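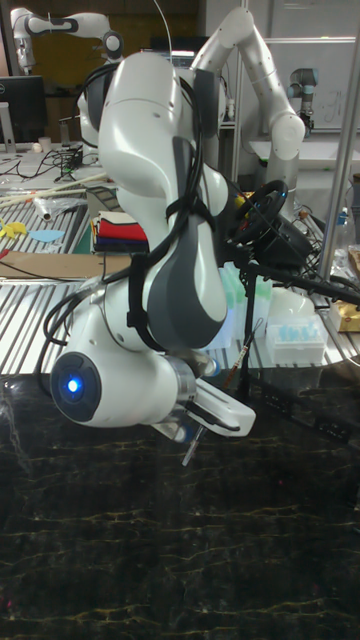 Robot arm, cables strapped down its side, blue light on at the joint.

Reading field service job ads again, so you get a thread. Today it's the ice machine tech opening at Pollock, covering Wesberg and Andton. It's been up since June and it gets a fresh "new" tag every week.

"Competitive hourly rate." Competitive with what? If the number was good they would print the number. I have never seen a shop hide a good number.

They do print one figure, and it's $29. Read the line again, though. It says "earn up to $29." Up to is doing a lot of lifting. Up to means there is a guy somewhere who makes that, maybe, and he's been there since the compressors were a different color.

"Regular hours 7 to 3:30." Fine. Then, four bullets down, "rotating on-call as business needs require." So which is it? If I'm carrying a phone on a Saturday night because a bar in Andton ran out of ice, those aren't regular hours. That's a different job stapled to the first one.

No word on how often the rotation comes around. This is the first question I'd ask. With six techs you can have a life. With 2 techs you're on call every other week, and when the other guy quits you're on call, period.

Also no word on whether the phone pays when it doesn't ring. Some shops pay a flat amount to carry it. Some pay only from the first call. Some pay only from the customer's parking lot. Get it in writing. "We take care of our people" is not in writing.

Speaking of parking lots: drive time. The ad says "frequent stops in a local territory." I've looked at a map. Wesberg to Andton is 30 miles one way and most of it is the old highway, behind trucks. If they start the clock at the first stop, that's your morning, donated.

Ask it plainly. "When does my pay start and when does it stop?" If the answer takes longer than the question, be careful.

"Company vehicle provided." OK, good. Provided to take home, or provided at the yard? Because if it lives at the yard you have a commute before your commute. And can you stop for groceries in it? You laugh, but I got written up over a gallon of milk once.

Now my favorite part. "All jobs are dispatched through Zonport for a seamless technician experience." I used Zonport at my last place. It was seamless if you had signal. Walk-in coolers and basements don't have signal, and guess where they put ice machines.

What it did do very well was time you. So many minutes for a clean, so many for a water valve, and a little yellow flag if you ran over. It had no box for "customer stacked chairs in front of it" or "somebody painted over the panel screws."

Maybe they've fixed it. People tell me the new version saves your notes offline. I'd want to see that happen in a basement before I believed it.
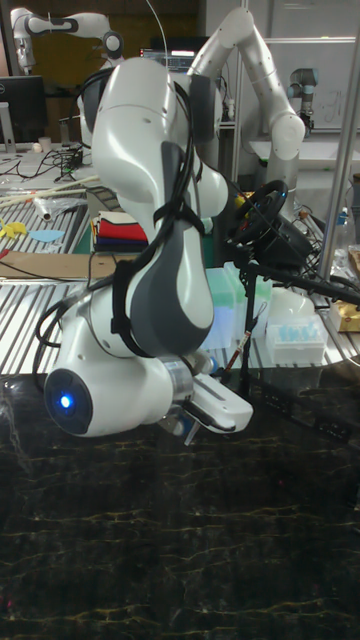 White gripper closed on something small and dark, speckled tabletop under the arm.

Back to the ad. "No experience necessary, we will train!" Right above "must be able to diagnose sealed system faults independently." Somebody pasted two ads together and nobody read it through. Or they want a trained tech at the untrained rate. I know which one I'd bet on.

If you're new and they do say they'll train you, ask what that looks like. Who do you ride with, and for how many weeks? Is it a real person with his own truck and some patience, or is it videos and then a Wednesday where they hand you keys?

And ask who pays for the refrigerant certification, and whether you owe it back if you leave. I've seen the repayment clause run two years. For a test!

"Must supply own hand tools." Normal, I have no quarrel with that one. But ask about gauges, the recovery machine and the vacuum pump. Those aren't hand tools, and a shop that says they are is telling you how the rest of it will go.

"Lift up to 75 lbs" – an ice machine head weighs more than that, a lot of them. So either there's a second person or there's your back. The ad mentions no second person.

Someone will reply that Pollock is a decent outfit and I'm being a crank. Could be! I've never worked there. I've met a couple of their techs at the parts counter and they seemed OK, tired but OK. I'm only going by what they chose to write down.

And I might still apply. My current place isn't exactly a palace and Wesberg is closer to home. But I'm going in with the questions on an index card, and I'm not putting the card away until they've answered the drive time one.

If anybody has worked the Andton side in the last year, my DMs are open. Mostly want to know about the on-call.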